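Swapping the CPU in an old Dell tower

I picked up this Dell workstation last July for spare parts and ended up liking it too much to strip it. It's slow though, so I've been going through it a bit at a time, and the processor was next on my list. If you've never changed one, don't be scared of it! Set aside an evening and go slowly.

Before you start

Shut down, pull the power cord, and hold the power button in for a few seconds. Lay the case on its side, take the panel off, and touch bare metal on the case before you touch anything else.

Opening the socket

Push the lever down and a little outward, then let it come up gently (it's springy, so keep a finger on it). Lift the metal frame and take the chip out by its edges, straight up. 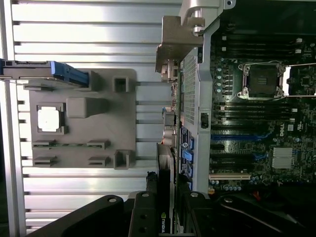
Loose processors need a proper home while you work. I've ruined one by setting it on a bench and dragging a sleeve over it, and Maureen Lockwood at the Cluden repair night gave me such a look. Now every part gets its own spot, and I really like a printed tray with a square recess, where the chip sits with its silver side up and nothing rubs against it. Get into the habit of putting it back there every single time, even if you're only stepping away for coffee.

Dropping the chip in

1. Find the small triangle on one corner of the chip and match it to the mark on the socket. Check the notches too.

2. Hold it by the edges and lower it straight down. Don't slide it, don't wiggle it, and please don't push! If it doesn't sit flat, lift it out and look again.

3. Close the frame, then bring the lever down and hook it. It takes more force than you'd like. Mine creaked and I nearly had a heart attack.

4. Wipe the top clean with alcohol, add a pea of thermal paste, and put the cooler back on, tightening the screws a little at a time in a cross pattern.

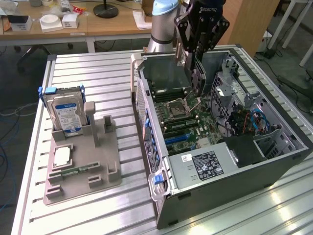 5. Reseat your memory while you're in there. Open the latches, line up the notch, and press both ends until they click.

6. Plug in the fan, put the panel back, and start it up. Go into setup and check that it shows the new processor and all your memory.

If it beeps at you, try the memory again first.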